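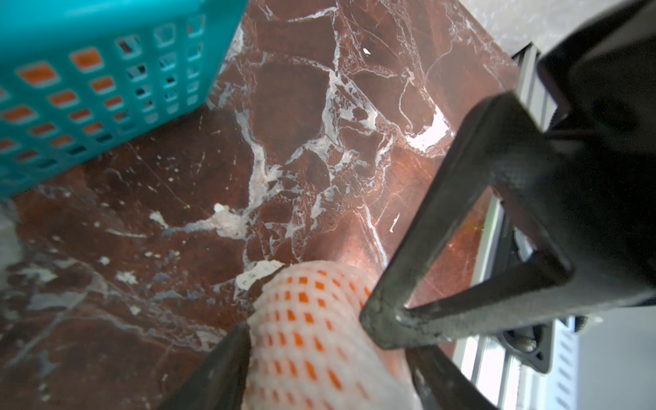

Gavodgate wrote that the handover took them 11 weeks and they would not do it faster, so asking a managed service provider to be out in one month is asking for trouble. I agree with that, but my manager wants a date.

We are a company of 289 people and we have used Navent for all of our IT for eight years. They run the help desk, backups, firewall and phones. In January we hired our own IT director and the plan is to bring most of it in house. What should we get from Navent before we give notice?

Posted by Stidulel

hegyi
Get the admin passwords first. All of them.

Then check whose name is on the domain registration and the Microsoft tenant. Ours were both under the provider's account and moving the domain took 27 days because the contact email went to a person who had left. Do this before you give notice. Also read the contract for the notice period and for what they charge for exit work. Ours billed by the hour.

Posted by rackmount_ok

Depends on the contract.

Posted by Gavodgate
I would keep the help desk with them for a few months and move the servers and backups first. One director can't answer tickets for that many people and do a migration too. Run your own backup next to theirs and do a test restore of something big, like the finance share, before theirs is switched off. Ask for the firewall config as a file and the phone numbers as a list with the carrier for each one. We had over 8 numbers that weren't on any bill we could find.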